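Bedroom Safe, Part 2: Placement, Anchoring and the Drill

5 min read

After the second break-in on our road in July I rewrote the household plan. The first version was a single page taped inside a closet door, and it assumed that everyone would be awake and that the phone would be charged. Neither held when we tried it at 2 a.m. with the lights off.

Part 1 covered doors and windows. This part covers where the handgun is stored, how the box is fixed in place, and what each person does if someone is in the house. I am not an instructor. Noel Tagle, who taught the home defense class I took, read a draft and made me remove two things I had wrong. The rest of the errors are mine.

Location

I had four candidate spots: top closet shelf, nightstand drawer, under the bed frame, and the wall next to the closet. I timed myself from lying down to hand on keypad, ten tries each, in the dark. The closet shelf was the slowest by a wide margin and also required a step stool for my wife. The drawer was fastest, but a drawer is the first place a burglar opens, and a small box in a drawer leaves with him. Under the bed meant kneeling with my back to the door.

The wall spot lost a little time to the drawer and won on everything else. It can be reached standing or crouching, it faces the door, and there are studs behind it. The house was built in 1958, and the studs are not where a modern tape layout would put them. I drilled three test holes with a small bit before I trusted the finder.

The keypad sits 36 inches off the floor. That is a comfortable height for both adults. It is also well within reach of a child, so height does no work here. The lock does all of it.

The box

I looked at three. The Flaverer opened on a thumbprint but failed often enough with damp hands that I sent it back. The Breno was solid, but the lid swings up and needs clearance I don't have against the wall. I kept the Skistby, which has a four-button mechanical lock and a front door that drops down. A mechanical lock has no battery to die. It is louder, though, and the click carries down the hall. I decided I could live with that.

Price was close to 200 dollars with hardware. There are boxes for 2000, and I have read the reviews. They are heavier and they resist prying for longer. My purpose is to keep the gun from children, guests and a thief in a hurry, and for that the cheaper box with good anchors is enough. Long guns are in a full-size safe in the basement and are not part of this plan.

Anchoring

An unanchored small safe is a carrying case. The screws that came in the bag were too short to get any useful bite in the stud after passing through the box and the drywall. I replaced them with lag screws and wide washers, two per stud, and used a hand ratchet for the last few turns so as not to strip the wood. When they were in, I hung my full weight on the box. It did not move. I checked it again a month later and one screw took another quarter turn.

Calum Munro put his on a concrete floor with sleeve anchors and says the only hard part was the dust. If you rent, ask before drilling. A steel cable around a bed frame is better than nothing, but a bolt cutter goes through the thin ones quickly.

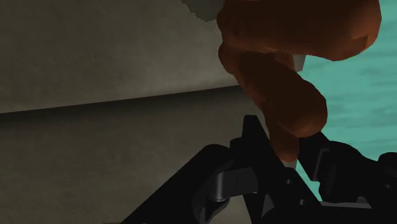 The drill

The plan has one rule above the others: nobody goes looking. The classes are consistent on this and so is everyone I asked. Clearing a house alone puts you in doorways, in the dark, against someone who may have heard you coming. It also raises the chance that the shape in the hallway is your own teenager.

1. Whoever wakes first says the word. Ours is short and is never used for anything else.

2. My wife gets our daughter, whose room shares a wall with ours, and brings her back. I stand at our door until they are in. The route does not cross the top of the stairs.

3. Door shut and locked. The lock is a keyed deadbolt on a solid door, with long screws in the strike plate. See Part 1.

4. She calls 911 and leaves the line open. The script is on a card by the charger: address first, then "someone is in our house," then where we are, how many of us there are, and that one of us is armed.

5. I open the box. The gun stays pointed at the floor on the far side of the bed, finger off the trigger. The flashlight is separate, not mounted, so that I can look at something without pointing a gun at it.

6. We stay until dispatch tells us the officers are inside and what to do. The gun goes back in the box before anyone opens the door to them.

Step 6 was one of Noel's corrections. My draft had me meeting the officers in the hall, still holding it.

Law

I asked Chrysoula Tsakiris, who practices criminal defense, to look at the legal paragraph I had written. She told me to delete it. The rules on force inside a home differ by state, the storage rules differ again, and a blog summary is the wrong thing to rely on. Read your own state's statute and pay for an hour with a local attorney. I did, and learned that my detached garage was not covered the way I had assumed.

Maintenance

Change the code if a guest or contractor may have seen it. Work the lock every week, in the dark, with the gun unloaded and put away elsewhere. Open the box and wipe down the contents every month, more often in humid weather. Run the full drill twice a year. Our last one took longer than I want, nearly all of it in step 2, where a laundry hamper had been left in the route. It now lives in the bathroom.

Hefin Trevor wrote in after Part 1 to ask about dogs. We don't have one. Part 3 will be outdoor lighting and the Lumbao motion sensor, which currently goes off for every raccoon in the county.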